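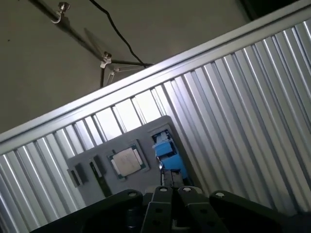
Workshop > Bench Reviews > Storage and Trays

Dradura parts tray: small, gray and much more useful than I expected

I've been fixing and rebuilding PCs as a side job for nine years, and for most of that time my parts storage was a saucer. Sometimes a folded paper towel. So when my friend Branwen Gittins handed me a Dradura tray and said "just use it for a month," I thought, sure, it's a piece of gray stuff with slots in it, how much can I possibly have to say?

Quite a lot! I love this thing.

The part I use most is the square recess for the processor. It's shallow, so the chip sits with its metal top facing up and I can get my fingertips on two edges without pinching down into a hole. If you've ever dropped a processor onto a bench because you were trying to pry it out of its own packaging (May, a customer's machine, I still think about it), you'll know why I care so much about a shallow square. The fit is good too. The chip doesn't slide around when I nudge the tray across the bench.

Then there are the narrow slots. Thin parts stand upright in them, partly out of the slot, so they're easy to grab by the top edge — a memory stick goes in and comes out with one hand. I did find the smaller ones a bit tight for anything wearing a heat sink. Hatsue Takeda, who shares my bench, keeps her spare adapters in those and thinks I'm being fussy.

The matte finish deserves a mention. I work under a very bright lamp, and the old Sistel tray I tried before was so shiny that I kept losing sight of small screws against it. No glare trouble with this one, and dark parts and silver parts both show up nicely on the gray. It also wipes clean of thermal paste with a little alcohol, though I'd get to it the same day.

Things I'd change:

The tray is light, and on a smooth bench it turns a little if you bump it. I stuck four rubber dots underneath and that sorted it.

There's no lid. I don't need one for bench work, but if you carry parts to customers you'll want something else. The Radonjić case has a lid and costs a good deal more.

No place for loose screws. A magnetic dish next to it does the job, but one more little well would have been lovely.

I paid 27 dollars for my second one (yes, I bought a second one, Branwen wanted hers back). I've put roughly 100 builds and repairs through the pair of them, and the recess edges are still crisp. One has a scratch from a screwdriver, entirely my fault.

If you swap a processor once every few years, the saucer is fine. If you have two or three machines open at the same time, get one tray per machine and enjoy knowing which chip goes where.

Contact | © Wovov Bench Reviews | Back to top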